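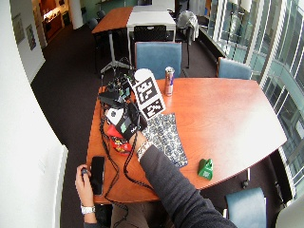
Seated at the table, right arm forward, band at the wrist.

Section 4. Setting up and taking a first reading

Most people treat the first number a home blood pressure monitor shows them as the truth. We would ask you to doubt it. The Tedska upper-arm monitor is a reasonable instrument for the money, but it measures a moving thing, and a loose cuff or a full bladder can shift the result more than a week of careful eating will. Work through this section once with the booklet open before you write anything down.

4.1 Batteries and clock

1. Slide off the cover on the underside and fit four AA batteries. Do not mix old and new.
2. Hold MODE until the hour flashes. Set the hour, then the minutes, then the month and day.
3. Press START once to store the setting.

Note: The monitor will work with the clock unset. Every reading will then carry the wrong time, and your doctor will have a list that can't be matched to your pills or your meals.

Caution: Rechargeable cells fit the compartment, but the low-battery warning is not set up for them and may come on late. We don't recommend them.

4.2 Choosing the cuff

The box says "fits most adults." Boxes say that. Measure your bare upper arm halfway between shoulder and elbow and compare it with the range printed inside the cuff. A cuff that is too small tends to read high. If your arm measures over 42 centimeters, the supplied cuff is the wrong one, however well it seems to close. Order the large cuff and leave the monitor in its box until it comes.

4.3 Cleaning before first use

Wipe the cuff with a cloth barely dampened with water and mild soap. Let it dry flat.

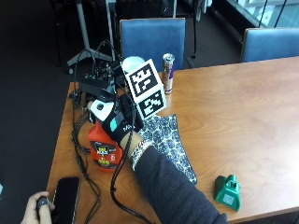
Red spray bottle, held in a gloved hand.

Caution: Do not spray any liquid onto the monitor or into the air socket. Cleaners sold as "safe for electronics" have not been tested on this housing, and damage from them isn't covered.

4.4 Taking the reading

1. Avoid coffee, cigarettes and exercise for half an hour beforehand. Use the bathroom.
2. Sit with your back supported and both feet flat. Rest for five minutes. Scrolling through the news doesn't count as rest.
3. Bare the upper arm. A rolled-up sleeve that pinches is worse than no cuff at all; take the shirt off if you have to.
4. Wrap the cuff with its lower edge just above the bend of the elbow, tube running down the inside of the arm. One or two fingertips should fit underneath.
5. Rest the arm on a table so that the cuff is level with your heart.
6. Press START. Don't talk or move until the cuff has gone slack.
7. Wait one minute and repeat. Record both results.

If the 2 results are far apart, take a third. Please don't keep going until you get one you like. Dinesh Sheikh, who handles returns at our Follthorpe office, has opened plenty of "faulty" units whose memory showed nine readings in a row on the same evening, each a bit lower than the last.

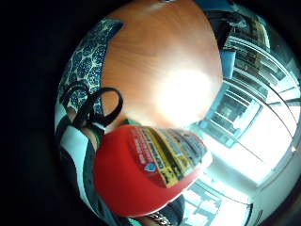
Morning readings should be taken before breakfast and before any medication, unless you've been told otherwise. Evening readings should be taken at the same hour each night, as near as you can manage. A reading taken at 7 a.m. one day and noon the next tells you very little about whether anything has changed.

4.5 Memory and the Lorau app

The monitor stores 564 readings and then overwrites the oldest. To copy them to a phone, open Lorau, hold SYNC until the arrow appears, and wait.

Note: Lorau draws a colored trend line after only three days. Stuart Nuttall, who wrote this section, argued for having it removed and lost. Ignore the line for the first two weeks. The plain list under History is more useful, and so is the Dawber paper log at the back of this booklet, which needs no update.

Caution: Do not start, stop or change any medicine on the strength of these readings. If a reading is very high and you have chest pain, trouble breathing, weakness or trouble speaking, call 911. Don't stop to take another one.

4.6 Common problems 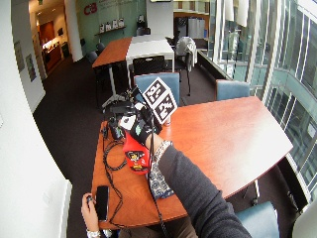 Why are my readings at home lower than the ones at the doctor's office?
Many people's pressure rises in a clinic, and a hurried reading there can add to the gap. It could also be your cuff. Take the monitor with you to your next visit and ask for a comparison on the same arm before you decide which number to believe.

Error E2 appears.
The cuff didn't hold air. Push the plug fully into the socket, wrap the cuff again and retry. If E2 comes back with a second set of batteries, stop using the monitor and contact Tedska.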